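Setting up your Wandent video loop

Welcome back, and well done on getting through the unboxing! Grab a cuppa and we'll get your first music clip on the wall.

1. Copy your clip to the Hurno player. Anything up to 430 MB is fine.
2. Choose Cendance mode and set the colour to 73.
3. Hold Play for 5 seconds, then let go.

Note: fades longer than nine seconds can drift from the beat, so do keep them short (ours certainly did!).

Caution: unplug the projector before moving it.

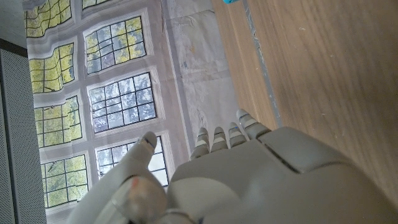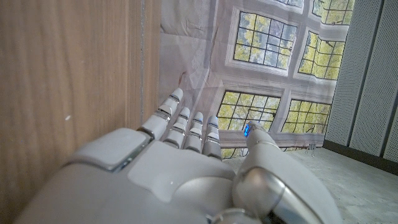
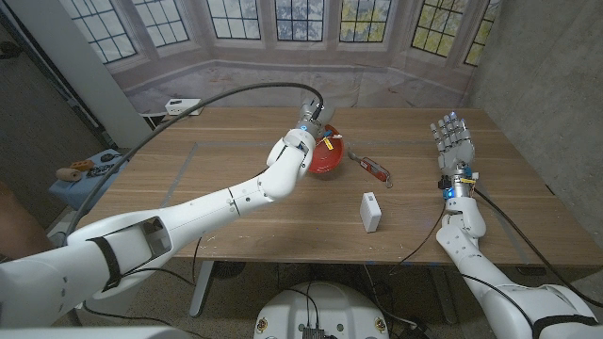 Photos: Hélène Vachon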